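**Is Tirlow realistic for a year without a car?**

My partner and I have been looking at renting in Tirlow from June. Every relocation page I find describes it as a proper town with everything on the doorstep, and I've read enough of those to be suspicious. Same phrases, same market, same "friendly locals". Has anyone lived there through a whole wet season? I want to know about buses, a dentist, and whether 312 a month for a two-bedroom flat is a real price or bait.

– Yareli Ponce

**mekden_bound**

It's lovely, you'll be fine! Everyone walks. We spent five days there and never needed a taxi once.
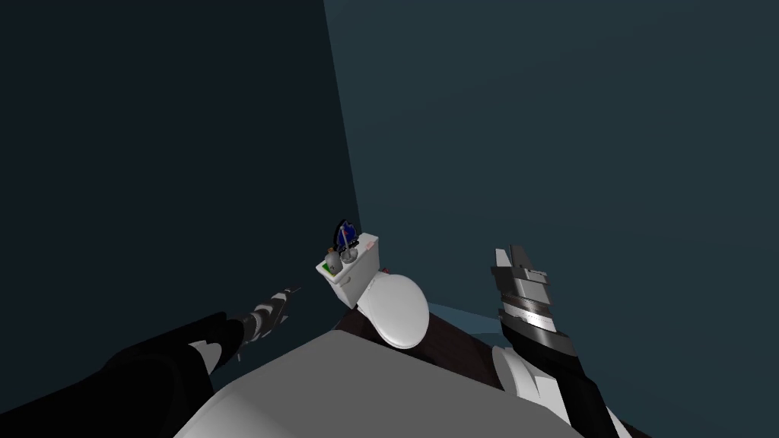 *Filed under: Renting & Daily Life*

**Stomier**

Five days in a hotel on the square isn't the same thing, with respect.

I rented there for 3 years. The bus to Mekden is good until early evening, and after that you're paying a driver whatever he fancies. The timetable on the council site was wrong for most of my stay, so take a picture of the one pinned up at the station. There is a dentist. I was told he was excellent by people who turned out to be his cousins, so I went to Mekden for mine.

On the rent: I'd want to see it in writing. Prices like that do exist, but mostly up the hill on the Lill road, where the pavement stops well before the houses do. Ask what's included. My first place left out water and rubbish collection, and the agent acted surprised that I'd asked.

The altitude is given everywhere as 1,014 metres, usually by someone promising "spring all year". Bring a jumper. Clothes took days to dry and I bought a dehumidifier in my second month. I don't regret living there – the market is decent and I slept well – but I wouldn't sign for a year on the strength of a website. Take a month first, near the station if you can, and go up the Lill road on foot in the rain with your shopping before you agree to anything.

**lillroad_tom**

Agree about the jumper. The late bus is meant to be coming back. They said that last June too.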